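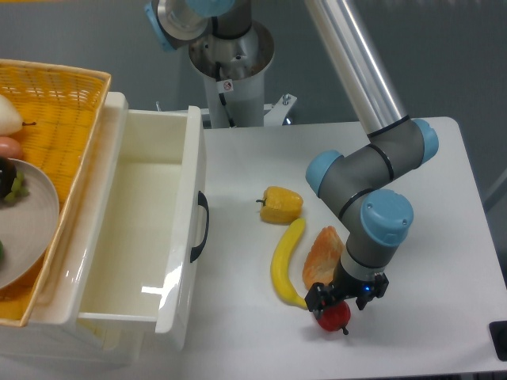
Play food

Play food (some people say toy food, and my gran always said pretend dinners) is the name for imitation groceries and meals made for playing with, sorting, counting and generally leaving under the sofa. I've looked after this page for a while now, so forgive me if I get carried away in places, I really do love the stuff! It covers fruit, vegetables, bread, cakes and whole plated meals, and it's found in homes, nurseries, toy libraries and teaching rooms.

Materials

Most of what you'll come across is moulded plastic, either hollow and light or a bit heavier with a seam down the side. Wood is the other big one, usually painted, and then there's felt, which is lovely to hold but picks up every crumb going. Bread and pastry are the hardest to get right, I think. A slice needs a darker crust and a paler middle or it just looks like a sponge. Peppers are much more forgiving: get the lobes and a little green stem and everyone knows what it is.

Common pieces

Bananas and apples turn up in nearly every set. Peppers come a close second, normally red and yellow, and they're handy because you've got one shape in two colours, so a child can sort by either. 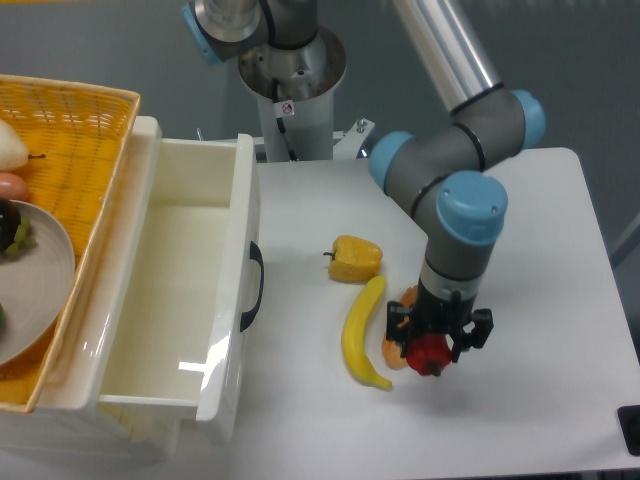

The banana is my own favourite for sorting games, as it won't sit in line with anything and you have to decide which way it goes. Long orange vegetables cause the most arguments. One child's carrot is another child's sweet potato, and I've given up refereeing.

Sets and makers

The set I learned on was the Griselberg market basket, sold with 7 pieces and a card tray that fell to bits almost at once. Bangash did a bigger range in loose bags, and the old Bangash catalogue gave each piece its own number (the yellow pepper was 710, the red one 832, and yes, I know those by heart). Pruvard came later with wooden fruit in halves. The toy library at Padovstead has 600 pieces on its shelves, mostly donated, and it's a super place to compare one maker's apple with another's.

Sorting and putting away

A flat, pale table is best for sorting, because the colours stand out and small things don't get lost. I like to have a drawer pulled open beside it before starting, so each piece can go straight in once it's been named or matched. 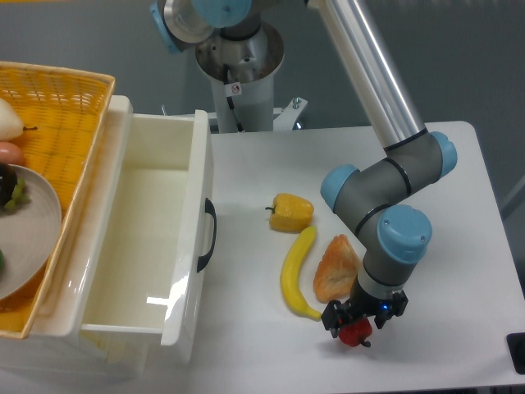 Cleaning

Plastic pieces can be washed in warm soapy water and left on a towel. Check hollow ones for pinholes first, or they'll fill up and dribble for days! Wooden pieces only want a wipe with a damp cloth, and felt ones should be done by hand in cool water, then pulled gently back into shape.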